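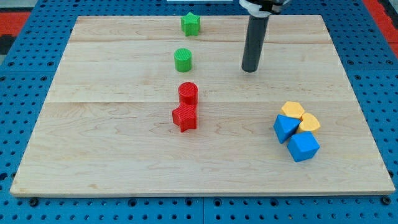
How to Sew a Zippered Pouch on Your Machine

If you've been putting off zippers, please give this one a try! A flat pouch takes an evening, uses up scraps, and you'll want to make another one right away.

You'll need two pieces of quilting cotton for the outside, two for the lining (all cut 9 by 7 inches), a 12-inch nylon zipper, a zipper foot and thread. I used a leftover from my Tirach bundle, the green one with the tiny leaves, and I love it.

Trim the zipper
Pull the slider to the middle. Cut the tape even with the fabric and leave the metal stop behind. Keep your pins away from the teeth.

Sew the first side
Lay one outer piece face up, the zipper face down along the top edge, and a lining piece face down over both. Clip all three layers. Snap on the zipper foot, set your stitch length to 2.5 and sew slowly. When you get near the slider, stop with the needle down, lift the foot, and slide the pull out of the way.

Flip, press, and repeat with the other side. Topstitch next to the zipper at a stitch length of 3. It looks so crisp!

Close it up
Open the zipper halfway (I forgot this on my first pouch, and Nadine Sfeir still has it in a drawer, sealed shut). Match outer to outer and lining to lining, right sides together. Sew all the way around with a 1/4-inch seam, leaving a 4-inch gap in the bottom of the lining. Clip the corners, turn everything through the gap, poke the corners out and stitch the gap closed.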